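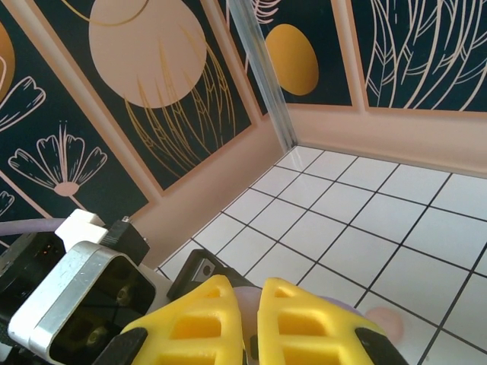

White square floor tiles with thin black grout lines.

Grid tile is the plain square floor you get when white tiles meet thin dark grout, and I love it far more than I should! The look depends on the grout (pale grout makes the squares melt together). Here in Clalville my neighbor Charoen Sangkhawat laid 109 tiles in his hallway and got every line straight, while mine wander a bit by the door. Gloss finishes bounce light around nicely but show every footprint. I start from the corner people notice most and leave the cut pieces for the far wall.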